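Cahier d'atelier - site Drallidthorpe, poste de suture assistée
Mars, 14 h 20
Rédacteur : Hagos Tufa. Relecture : Seo-ah Won.

Reprise des essais du projet Potik sur tampons synthétiques. Le script Han enchaîne désormais la prise de l'aiguille et le passage du fil ; l'opératrice conserve la validation du nœud. Durée retenue par point : 26 secondes, contre 11 de plus en pilotage manuel.
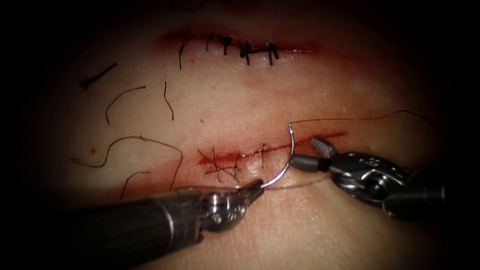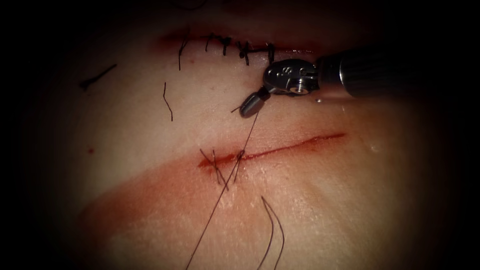
Tampon à deux incisions : cinq points séparés sur l'incision supérieure dans les deux vues, incision inférieure en cours.

Conséquences pour l'équipe : la suturière de poste passe plus de 20 minutes par heure à surveiller et à consigner, tâche absente de sa fiche de fonction. S. Won demande que celle-ci soit révisée avant l'extension au second poste. Deux collègues souhaitent garder une matinée de pratique manuelle - demande transmise à Promell, sans réponse à ce stade.

À reprendre : longueur des brins après coupe, à fixer par écrit. Le seuil d'arrêt en tension reste à valider. Journal machine archivé sous le numéro 1 043.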